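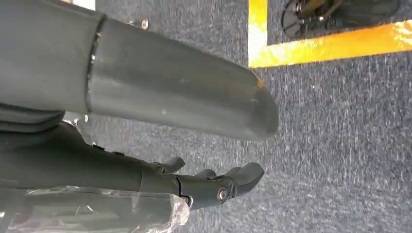

Fig. 1. Hand and arm over the test floor, yellow floor tape at upper right.

Household and Shop-Floor Chores: Progress Report
To: Violeta Gallardo, Valtach
From: Tetsuya Koyama, Cellska
16 Aug 2023

Work since the June report went mainly into picking up, folding and shelf restocking. The log now holds 3,947 attempts. Grażyna Makowska keeps it and can send the full file on request.

Picking up. The hand handles boxes, cans and shoes well enough that we have stopped tuning for them. Soft and flat things are still a problem. A sock on carpet gets pinched together with the pile, and the hand pulls up against the floor and stops. Deok-su Bae has written a lighter first touch for this. It is slower, and we have not yet decided whether to keep it.

Folding. Towels only. A towel laid out flat takes 60 seconds. A towel dropped in a heap often has to be straightened by a person before the arm can start, so we do not count this chore as done. Shirts have not been tried.

Restocking. Eun-ji Kwon ran this at the Jeon stockroom over 2 visits. Front-row placement was fine. Reaching past the front row knocked items over, and staff there said they would not leave it running during opening hours. We agree with them.

Can machines do these chores yet? With a person nearby and a tidy starting point, some of them. None of the three is ready to run alone in a home.

Changes to plan. Dish loading moves to the next period. The Vasteck fingertip pads arrived late and the comparison against the old pads has only begun.

Spending is within the agreed budget. We ask for one change: 4 more weeks on soft items, taken from the time set aside for dish loading. Please reply to Tetsuya before the next review call so that Deok-su's hours can be booked.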